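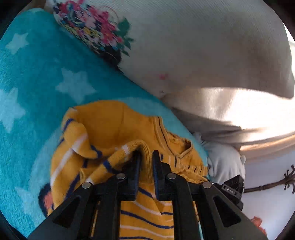 The mustard one with the V neck, on the teal blanket.

I'd asked for an hour on Sunday and ended up staying most of the afternoon, because you can't talk to a person about sweaters without wanting to see every last one of them. She runs Bavby, a little secondhand knitwear shop in Pevside (one rack, one long shelf, a kettle), and she does all of her folding at home, on a blanket so plush that I kept petting it while she talked.

"A hard table is no good for knits," she told me. "They slide. You get one side nice and flat and the other side walks off on you. On a blanket it stays where you put it."

I own maybe a dozen sweaters and I hang them, which I confessed right away. She closed her eyes for a second. "Shoulders," she said. "You'll get those little points. Take them off the hangers tonight, please."

So how do you fold one? Her way starts with the sleeves. She wants each one smoothed all the way down to the cuff before anything else moves, and she's fussy about cuffs, especially the finely ribbed kind on the mustard sweater. "If the cuff is bent when you put it away, it comes out bent in October. I'd do the cuffs first and the rest with my eyes shut." Then it's sides in, bottom up, neck on top so you can tell what you've got.

The neck thing turned out to be a whole conversation! She keeps her V necks and round necks in separate piles and won't hear a word against it. "People come in and they know which one they are," she said. "A V neck person does not want to dig." I asked which she was. "Round. I get cold."

Stripes are her weakness either way. She bought her first striped one for 9 dollars from a stall called Tornus, wore it until the elbows went, and has been looking for its twin ever since. Navy with something warm is what she reaches for, and it's what sells, too. "Put navy on mustard or on orange and it's gone by the weekend. Gray, I have to beg."
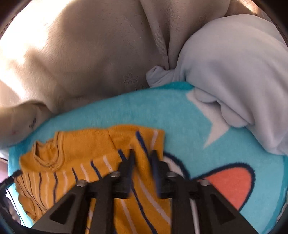
Orange, round neck, navy stripes. She'd keep this one if I let her.

She learned most of this from her old neighbor, Mrs. Grigaitė, who washed everything by hand and thought dryers were a kind of vandalism. Bavby's prices still follow the neighbor's rule: nothing over 39 dollars, even the really good wool. "She'd come back and haunt me."

I wanted to know how long one sweater should take. "Start to finish? If you're talking, five minutes. If you're not talking, one." We were talking, so the pile didn't get very tall.

Before I left she made me fold one myself. I got the sleeves right and the bottom crooked, and she waited until I'd put it down before she reached over and did it again.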